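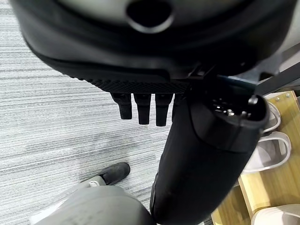 Gripper, close up.

Walked the old canal bed between Heddale and Ukby this morning. Notes in this thread for anyone following the restoration plans.

The Heddale end still holds water as far as the second bridge. Reeds are thick on the towpath side. You can get past in boots but I wouldn't bring a stroller.

After the bridge the bed is dry and used as pasture. The banks are easy to follow. One culvert has been replaced with a plastic pipe, so that will have to come out.

Lock 5 is the big question. The chamber walls look sound down to the mud line. The gates are gone and the lower wing wall leans out a good bit. Mridha quoted for a survey in July and I haven't seen the result posted.

Past the lock the county road crosses on the level. It was a humpback bridge until they flattened it. Two options on the table – raise the road or drop the canal under it with an extra lock. Dropping it means moving a water main.

The last 60 yards into Ukby basin are filled in and there's a parking lot on top. The stone edge still shows along the north side if you look behind the recycling bins.

Water supply hasn't been settled either. The old feeder from Dostport is blocked at the sluice, and the landowner wants an agreement in writing before anyone digs.

Next work party is clearing brush at the Heddale end. Gloves and loppers provided, bring your own lunch. Park at the 2nd gate, the first one is used by the farm.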